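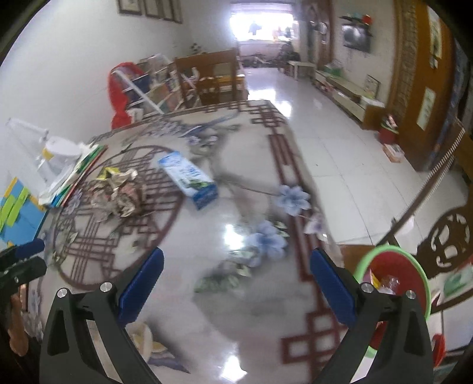 Domain Names for a Small Home Business: Tips Before You Pay

If you sell jam, fix chairs or sew curtains out of your own house, somebody has probably told you that you need your own web address. Maybe you do. I would still read the small print first. Most of what gets sold along with a domain name is stuff a kitchen-table business can live without, and the tips below are the ones I give to people before they get their card out.

Check the renewal price, not the sign-up price

The big number on the front page is for the first year. The price you will be paying for as long as you keep the name is usually in gray type somewhere below it, or on another page altogether. Find it before you do anything else. If a company won't show you the renewal price until after you've made an account, close the tab. I looked at a bundle from Prostska that started at $2 and came to $285 a year once the "starter" extras rolled over. Every one of those extras was ticked when I got to the cart.

Go through the cart line by line

Expect to see most of these offered:

Privacy cover. Worth having if the address on file is your home. Plenty of sellers include it free, so I wouldn't pay extra for it.

"Premium" security certificate. A basic one does the job for a small site and often comes with the hosting. Ask what the paid one does that the free one doesn't. I have yet to get a clear answer.

Search engine submission. Skip it. Search engines find sites on their own, and you can send them yours yourself without paying anybody.

Extra endings. They will tell you a rival could grab the .net, the .shop and the .biz. Could be. I doubt anyone is waiting to pounce on a curtain business in a spare bedroom. Buy one ending, two at most.

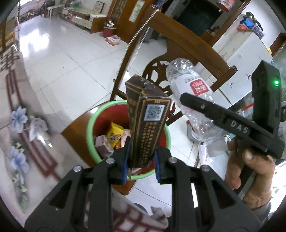 Say the name out loud before you buy it

Read it to someone over the phone and have them write it down. If you have to say "with a dash" or "the number, not the word," pick another. Brerkadetti looks fine on a label, but I spelled it to five people and got it back wrong from all of them. Tavska did better. Short helps, though I don't believe the people who say a long name will sink you. A long name made of plain words is easier to type than a short one that's been squashed together.

Keep the name and the hosting apart if you can

Some companies give you the name "free" as long as you host with them. Read what happens when you leave. With the Heffernan plan I tried, the free name came with an exit fee and a waiting period, and the help page explaining this took me longer to find than the plan took to set up. Paying a few dollars for the name somewhere else – and pointing it at whatever host you like – is a bit more work on day one.

Put it in your own name

If a nephew or a web designer offers to register it for you, say thanks and do it yourself. The account should use your email address, and one you'll still have in a few years. The email that came with your internet service is a poor choice, as it may go when you switch providers.

Write down the renewal date

Auto-renew is handy until the card on file expires. Put the date on the kitchen calendar with a month to spare. Mine comes up in August, and I still get letters in the mail from outfits that have nothing to do with my registrar, made up to look like bills. Check the company name on anything that asks for money, and recycle the rest.

Last updated March 15, 2022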